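How a Robot Learns to Hold Things Gently
Robot pages for young builders, by Marijke Baert

Do you have a kitchen at home with bowls, boxes and baskets? Then you already know a lot that a robot does not know. Your hand feels when something is too soft to squeeze. A robot hand must be built so that it can be careful.

In our shared workshop in Skernevo we are building a robot arm. It has the name Ban. We meet every Wednesday, and the youngest builder is 13 years old.

What is a gripper?
A gripper is the hand of a robot. Ban's gripper has two fingers. Your hand has five, so you may think that two is very few. But try it yourself: take a pencil between your thumb and one finger. It works well!

A motor moves the fingers together and apart. The motor does not get tired and it does not feel pain. If we tell it to close, it closes – also when there is an egg in between.

Why do the fingers wear a coat?
Hard fingers can slip on smooth things, and they can make scratches on wood. So we wrap them. My friend Godelieve Smits tried 6 kinds of wrapping before she was happy. One was too thick and one came off after a single afternoon. You can compare it with gloves: with very big gloves it is difficult to pick up a coin.

What does Ban practice with?
We use bamboo steamers. A steamer is a round basket for cooking food with hot steam, for example dumplings. The baskets can stand on top of each other like the floors of a house. They are light, and this is nice for a beginner.

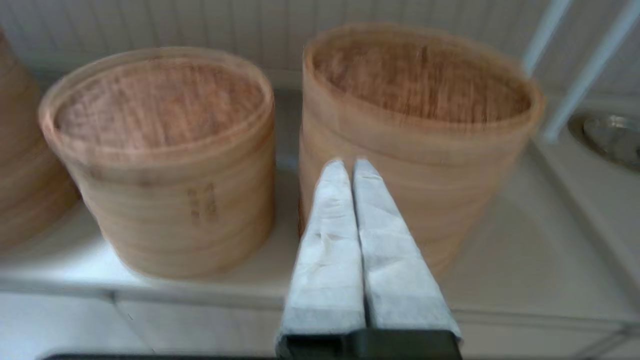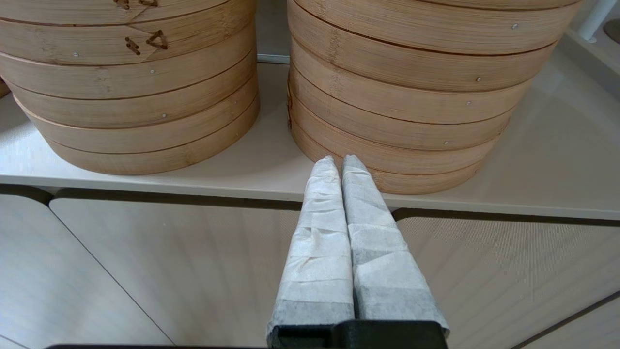 Steamers on the counter, and the two wrapped fingers of the gripper.

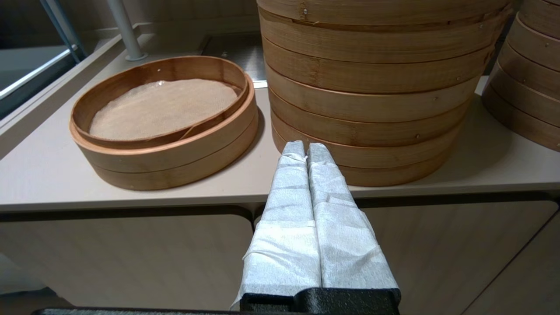
A round thing is harder to hold than a square thing. On a square box, the fingers find a flat side. On a round basket they touch only a small part, and the basket can turn away. For this reason we teach Ban to go slowly and to take the rim.

Ban also has to know where to stop. We write this in the program in small steps. First go forward, then stop, then close a little, then lift. If we forget one step, Ban does not guess it.

Try it at home
Take two wooden spoons, one in each hand. Put an empty plastic cup on the table. Can you lift it with only the spoons? Now put a sock over each spoon and try again. Do it 15 times with socks and 15 times without, and write down how often the cup falls. Ask somebody in your family to try too.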